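Care of Mugs and Coasters in the Shared Kitchen
Voltstead Residence, Household Services

The following procedure applies to all ceramic mugs kept for common use at Voltstead. Residents are asked to follow it after each use and again before the monthly inventory in February and thereafter.

What you will need
A soft sponge, a bottle brush, two lint-free towels, baking soda, and mild dish soap. The Hera brush kept under the sink is suitable for glazed interiors. Steel wool and scouring powder must not be used on any mug.

Step 1. Inspect the interior
Hold the mug beneath the counter light and look straight down to the base. Colored glazes conceal residue more readily than white ones, and grains tend to gather where the floor of the mug meets the wall. Tilt the mug slowly and check that corner all the way round.

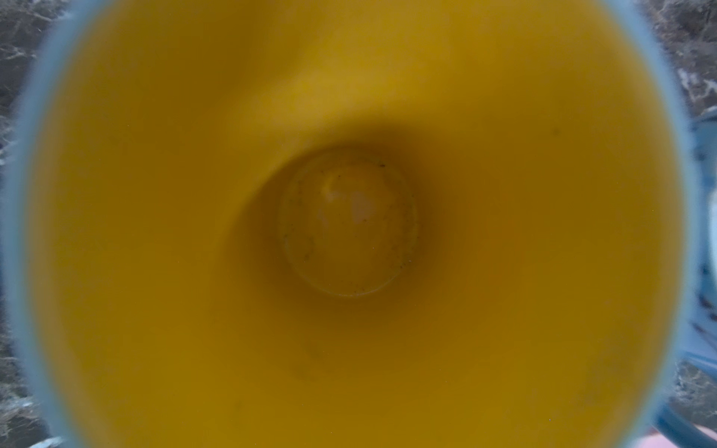
Any mug that shows specks or moisture at the base is to be treated as used, even if it was found standing with the clean ones. It should not be returned to the row until it has been washed.

Step 2. Wash
Empty the mug and rinse it under warm running water. Apply a small amount of soap to the brush and work it around the base ring first, then up the walls to the rim. Wash the handle separately, including the inside of the loop. Rinse until no suds remain.

For tea or coffee stains, make a paste of baking soda and water, spread it over the mark, and leave it for 29 minutes before rinsing. Stubborn stains may be treated a second time.

Step 3. Check white mugs again
Fine debris is easily seen against a pale glaze and is the most frequent reason a mug is sent back at inventory. Short hairs and towel fibers can also settle in a mug after it has been dried.

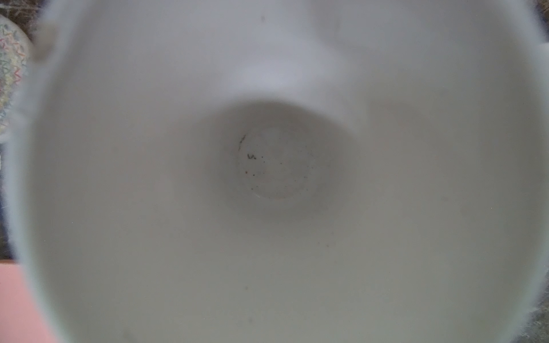
White mug with small debris on the base; wash again before use.

Step 4. Dry and set out
Dry the inside first, then the outside, and finish with the foot. Mugs are set in a single row along the rear of the marble countertop, upright, with each handle within easy reach. Place a coaster under each mug wherever one is available. Cork, crocheted, and rattan coasters may be mixed freely.

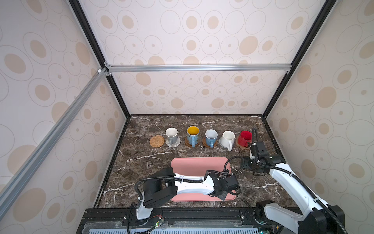
Coasters require separate attention. Wipe cork with a barely damp cloth and allow it to air dry flat. Crocheted coasters may be washed by hand in cool water. Woven rattan should be brushed dry and never soaked. Trays are wiped on both sides and left clear for serving.

Reporting damage
Chipped or cracked mugs are to be withdrawn at once and recorded on Form 66, available at the Harms Wing desk.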